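How to Oil a Butcher-Block Top Without Making a Sticky Mess

Filed under: Weekend Fixes, Wood & Finishes
4 min read

I ruined my first butcher-block counter with kindness. I poured on half a bottle of mineral oil, went to bed, and spent the next day peeling mail off it. So let me save you the trouble!

Start by clearing everything off and washing the top with a barely damp cloth and a drop of dish soap. Wipe with the grain, dry it with a towel, then leave it alone overnight. My neighbor Laurinda Baptista only gives hers an hour, and she gets cloudy patches every time (sorry, Laurinda).

Next, sand. I use 120 grit if there are stains or rings, then 220 to finish, always going with the grain and never leaning on one spot. Vacuum up the dust and go over it once more with a dry rag.

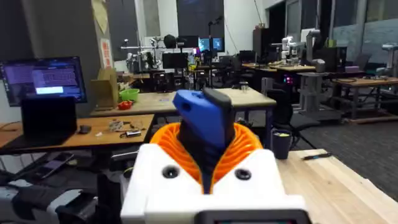

Oil changes the color more than most people expect, so try a little on the underside first. Walnut goes nearly chocolate, and maple warms up to a sort of honey. If your top is as pale as the workbench here, with grain that faint, you'll notice the change a lot. And move your pens before you start, even the one way over by the far edge like this black one, or you'll be oiling around it.

Now the oil itself. Food-grade mineral oil from the drugstore is fine for a kitchen. Pour a puddle the size of a pancake, spread it with a lint-free cloth, and keep going until the whole surface looks evenly wet. Don't forget the end grain, which drinks like crazy and usually wants a second helping.

Wait 40 minutes, then wipe off everything that hasn't soaked in. Really wipe! Swap to a clean cloth when the first one gets greasy. Let it sit overnight and do the whole thing again the next day, and a third time if the wood still looks thirsty.

I redo mine every January and again whenever water stops beading up by the sink.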